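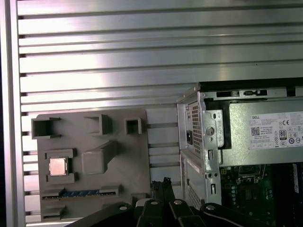 A reader of the last edition asked whether the tower has to be laid on its side for this section. Yes – leave it that way through the last step.

4.2 Setting out the Arkmont practice bench

1. Place the open chassis on the ribbed surface with the power supply uppermost and its label readable.
2. Set the gray tray to the left of the chassis.

CAUTION: Unplug the power cord and wait 20 seconds before reaching inside. 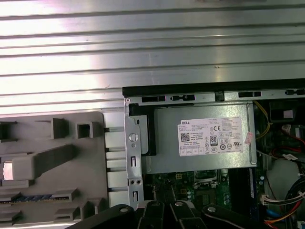

3. Look over the metal edges of the opening for burrs. File down any you find.
4. Copy the rating from the power supply label onto Clikel form 103.

Note: Leave the label in place. A supply without one goes back to stores.

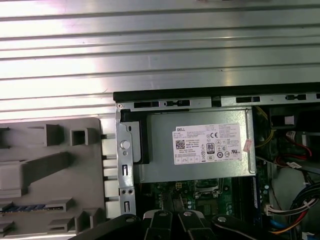

Could the memory module be handled before the CPU? Escobar wanted to know, and the order makes no difference at this stage.

5. Hold the CPU by its sides only. Do not touch the contacts.
6. Hold the memory module by its ends – never by the chips.

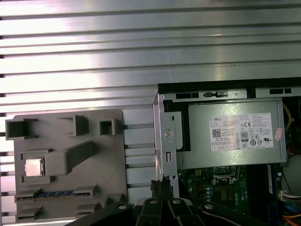

7. Check that the CPU sits flat in its pocket and the memory module is level in its slot.
8. Put on the wrist strap and go to section 4.3.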